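Speaker notes — "What happens at the first hearing", Orkcombe library, evening talk

Start while they're still sitting down, otherwise the first 10 minutes vanish. Say who I am: court reporter for the local paper, not a lawyer, so please don't ask me to get your nephew off his speeding ticket. (Pause. Someone always laughs, usually someone with a nephew.)

Right, bail. It's the thing I get the most cross letters about. Somebody is charged with something dreadful, we run a story saying he's been released on bail, and by teatime Fathima on the news desk has a full inbox asking why we let him out. We didn't! The court did, and it's worth going through how.

Explain the difference between police bail and court bail. Keep it short. Police bail comes from the station, before or after charge. Court bail comes from magistrates or a judge once the case has started. People mix the two up all the time and I did too, for most of my first year.

Then the starting point, and say this slowly: for most offences there's a right to bail unless the court finds a good reason against it. The usual reasons are that the person might not turn up, might commit another offence, or might lean on a witness. Murder is different. Magistrates can't grant bail on a murder charge at all, it has to go to a Crown Court judge. Somebody will ask about manslaughter here. Tell them the ordinary rules mostly apply, though a past conviction for something very serious changes things.

Money. Everyone has seen American telly, so they picture a man in a vest writing a cheque. We don't have bondsmen. A court here can ask for a surety, where a friend or relative promises a sum and may lose it if the defendant disappears, but in an ordinary week I don't hear one mentioned. Conditions are what I hear: live at this address, stay away from that street, hand in your passport, be indoors by 8 in the evening.

Story: the Brondix warehouse burglary. Two men in the dock, same charge, same morning. One got bail with a tag and the other was remanded. Readers were furious about it in both directions. The second man had missed court before, and I'd left that out of my piece because I couldn't report it. Leads nicely into what we can't print.

Reporting limits — go carefully, this is the dry bit. At an early hearing for a case that may go to the Crown Court, we're normally held to a short list. Names, ages, addresses, the charge, the lawyers, whether bail was granted and on what terms. The arguments about bail stay out. So when my story looks thin, I haven't been lazy (well, not that time).
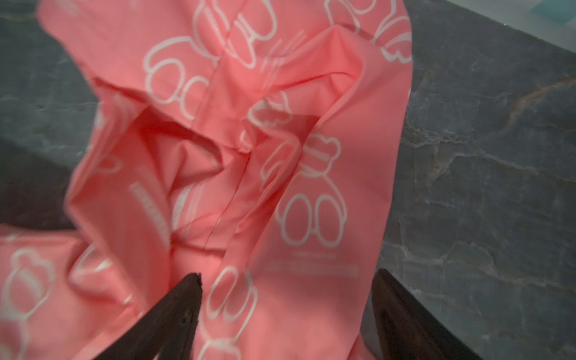 Mention Arben, my old editor, who made me ring the court back over one wrong house number. I thought he was being fussy. A man with the same surname lived at that number, and he'd have had bricks through his window. Addresses matter more than adjectives. I still read mine aloud before I file.

If there's time, the public gallery. You can go in! Most hearings are open and you don't need to book. Turn your phone off, don't record anything, don't eat. Ginette from the Belia reading group went last August and stayed until they locked up.

Questions. Allow longer than I think. If it's about a live case, say no nicely and offer to talk about procedure. If it's Refugio, he'll want to know about juries, and the tea will go cold.

Thank Mizanur for the chairs, then give out the court's phone number.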